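Can It Tidy Up Yet? Chores, Shops and the Machines That Are Supposed to Do Them

Final report, Practical Automation module
Kam-wah Tsang
Submitted 11/27/23

1. Background

My aunt runs a hardware and household shop in Trirncombe. When I told her I would be spending a term finding out whether robots could do her job, she asked whether one could start before the Christmas stock arrived. The short answer is no. The long answer is this report, which has a word limit, so it is at least shorter than stocktaking.

The question I set was narrow. I left out robot vacuum cleaners, which have been bumping into skirting boards for years and need no help from me. I wanted to know about jobs done with hands: putting things in trays, moving a roll from one place to another, facing up a shelf, folding a tea towel. A bored teenager can do all of these. I know this from my own August holidays.

2. Method

I logged 1077 attempts over the term, using an arm with a two-fingered gripper and the control software Netano, which the department licenses and which crashes politely. Each attempt was one object and one job. An attempt counted as a success if the object ended up where it was meant to be, in the condition it started in. I added the second half of that rule after the first week.

Objects were ordinary ones from the shop or the supermarket. No attempt was allowed more than 95 seconds. My aunt says this is generous and that customers would have left.

3. Results

Overall, 66 per cent of attempts succeeded. I was rather proud of this until I split it by type of object. Boxes and tins did well. They have flat sides, they stay the same shape, and they do not mind being held a bit too hard. Anything soft dragged the figure down, and cloth dragged it through the floor. For tea towels the success rate was 31 per cent, and I was being kind about what counts as folded.

Paper rolls deserve their own paragraph. A roll looks like a tin and behaves like a cushion. There are two sensible ways to pick one up: squeeze the sides, or put a finger down the middle. Squeezing works until the sheets slide over each other. The finger down the middle needs good aim, as the target is small, and a miss of a centimetre means pressing into paper. A person feels the difference at once and shifts their hand. Our gripper had no sense of touch worth the name and would carry on with great confidence.

Wire trays gave a different sort of trouble. Mesh is mostly holes, and the depth readings tended to come back with holes in them too. Some runs treated the tray as solid, some as a suggestion.

4. What about the shop floor?

I compared notes with Onuoha, a small firm that fits out stockrooms, and with Mosau, who sell a shelf-scanning trolley. Both were helpful and neither was selling me hands. The trolley looks at shelves and reports what is missing. A person then goes and gets it. My aunt pointed out that she already knows what is missing, and that getting it is the part she would like to give away.

5. Discussion

The failures were seldom dramatic. Most were small: a slip, a poor grip, a thing put down slightly crooked. In a home, that means somebody has to stand nearby, and once you are standing nearby you may as well do it yourself. I spent far longer resetting the table than the arm spent using it, and I am now extremely good at putting things in trays.

I would want touch sensing before repeating any of the soft object work. I would also choose fewer objects and try each one in more positions, as my results for paper rolls depend a good deal on where I happened to stand them.

The shop has not replaced anyone. I am down to work there over Christmas.

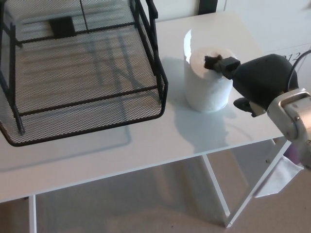
Photo: Kam-wah Tsang. Gripper finger pressed into the top of a paper roll, with a black wire-mesh letter tray alongside.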